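1st November
Posted by the Wistport bench

Right, pushing blocks again, and I want to get this down before I forget which branch I was on.

Yesterday's fault first. The planner would pick a perfectly sensible push, the arm would set off, and then it would stop dead a little way above the board and sulk until the watchdog tripped. I spent most of the morning blaming the trajectory code (unfairly, sorry Gakus). The logs showed the goal pose being refreshed on every camera update, so each time a block's estimated centre wobbled by a hair the planner threw away its path and began a new one. With the camera quicker than the planner, it never got to finish a thought! I've put a latch on the goal — once a push is accepted it stays put until the rod has lifted clear, unless the target moves by more than 8 mm. Ran it 32 times after lunch and it hung in none of them. Lovely.

Perception is where I'm less happy. Colour on its own is no use to us, as each colour comes in two shapes, so "push the blue one" has to go through the shape classifier as well, and the classifier gets confused when two blocks touch. The yellow heart and the yellow hexagon are the worst pair by miles. Close together they come out of the segmenter as one fat blob, the blob's centre sits on the join, and the planner cheerfully tries to push there. I tried eroding the mask by 3 pixels, which parts them some of the time but eats the points off the stars, and then the green star gets called a cylinder. Put it back to how it was.

What I'd like is for the tracker to remember. If it had two yellows a moment ago and now has one big one, it ought to keep both and lower its confidence, and the planner could then choose a push meant to separate them. Endance has most of the bits for this already, in the old tracking module, though the config format has changed since October and it won't load without some fiddling. Job for Monday.

Layout I'm using for the separation test, saved in the Lau folder as start pose 4:
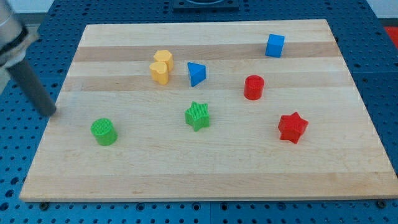

Gakus reckons the latch ought to live in the planner and not in the bridge node where I've stuck it, or the simulator will never see it and we'll be chasing two different behaviours by Christmas. Fair point, and annoying, as it means touching the planner's state machine, which I have been avoiding. I'll move it once the tests pass where it is.

Still to do: make the 8 mm a proper parameter, log the reason whenever a goal is dropped (would have saved me a morning), and find out why the rod's hover height resets itself after a restart — I set it by hand again today and I'm fed up with it.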